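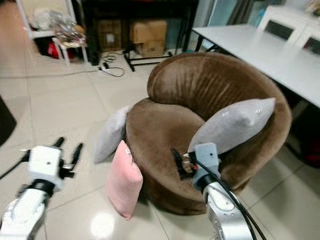 According to Poul Blöndal, the first question at every open day is the same: when can I buy one? He answers that the visitors should first look at how the arms are working, and only after that at the price.

Chapter 2
A Visit to Jurside

In August a class of trainees spent a morning at the Jurside hall, where two arms were given the task of arranging pillows on an armchair. For a person this is easy work. For a machine it is difficult – a pillow is soft, and it changes its shape each time it is gripped. In this chapter we follow the visit step by step. We begin with the grippers, then we study how the task was planned. The words in the margin are explained on page 40.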